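Graffitis sur monuments – corpus d'articles de presse annotés, version 1.2
Fichier de présentation du jeu de données
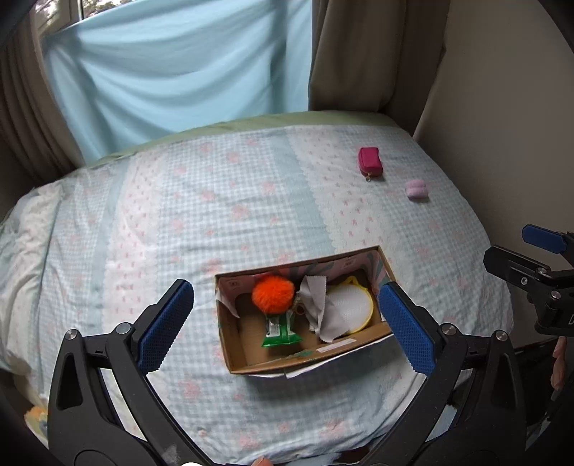 Contenu

Le corpus réunit 600 articles de presse en français consacrés à des dégradations de monuments, de sites archéologiques et d'œuvres exposées dans l'espace public : inscriptions gravées, peinture, autocollants, fragments emportés. Les textes viennent de journaux régionaux, de sites d'information générale et de bulletins municipaux. Les brèves de moins de 80 mots ont été écartées, de même que les tribunes et le courrier des lecteurs.

Chaque article est accompagné d'une fiche d'annotation. Les photographies de presse ne sont pas distribuées. Leurs légendes le sont, dans un champ séparé.

Organisation des fichiers

articles/ : un fichier texte par article, encodé en UTF-8, sans mise en forme
fiches/ : un fichier JSON par article, avec le même identifiant
legendes.csv : les légendes des photographies, une par ligne
guide_annotation.txt : les consignes données aux annotateurs
sources.csv : type de publication, pays, mois de parution

Champs des fiches

id : identifiant de l'article
type_lieu : temple, église, fortification, musée, statue, autre
type_atteinte : gravure, peinture, collage, prélèvement, autre
auteur_identifie : oui, non, incertain
auteur_mineur : oui, non, non précisé
suites : excuses, amende, poursuites, nettoyage, aucune mention
reaction_en_ligne : oui ou non, selon que l'article rapporte ou non des commentaires publiés sur les réseaux
ton : factuel, indigné, ironique

Le champ suites accepte plusieurs valeurs, séparées par un point-virgule. Le champ ton n'en accepte qu'une. En cas d'hésitation, les annotateurs devaient choisir « factuel ».

Méthode

La collecte a été faite avec Vallix, notre outil interne d'extraction. Le nettoyage (publicités, liens, mentions d'abonnement) a été relu à la main. Deux annotateurs ont travaillé séparément sur chaque article, puis les désaccords ont été tranchés par Evelien Hendriks, responsable du projet. Le désaccord le plus fréquent porte sur le ton, en particulier pour les articles qui citent longuement des internautes en colère.

Un lot d'environ 40 articles a été annoté une seconde fois après la révision du guide en mars. Ces fiches portent la mention « rev2 » dans le champ id. Les anciennes versions ont été supprimées.

Données personnelles

Les noms des personnes mises en cause sont remplacés par des codes (P1, P2, etc.), y compris lorsque l'article d'origine les publiait en entier. Les établissements scolaires, les adresses et les dates de naissance ont été retirés. Les noms des élus et des porte-parole de musées sont conservés lorsqu'ils s'expriment dans le cadre de leur fonction.

Il est interdit d'utiliser le corpus pour retrouver l'identité d'une personne citée. Si vous repérez un nom oublié, signalez-le avec l'identifiant de l'article. L'article est retiré en attendant la correction.

Limites connues

La presse belge est surreprésentée. Les sites situés en Europe occupent la plus grande place, et l'Égypte et l'Italie sont les deux pays les plus cités ensuite pour la première et en tête pour la seconde. Une même affaire peut faire l'objet de plusieurs articles, parfois repris presque mot pour mot d'une dépêche – le champ id ne permet pas de les regrouper.

Les 48 articles tirés de bulletins municipaux sont plus courts que les autres et ne mentionnent presque jamais de réaction en ligne. Mieux vaut les traiter à part pour toute mesure sur ce champ.

Conditions d'utilisation

Usage de recherche et d'enseignement uniquement. Les textes restent la propriété de leurs éditeurs. La redistribution des fichiers du dossier articles/ n'est pas autorisée, celle des fiches l'est, avec mention de la source.

Modifications

1.2 : ajout de legendes.csv, correction du champ auteur_mineur
1.1 : retrait de doublons exacts, nouvelle version du guide
1.0 : première diffusion

Contact : Evelien Hendriks, atelier Van Hecke, projet Distine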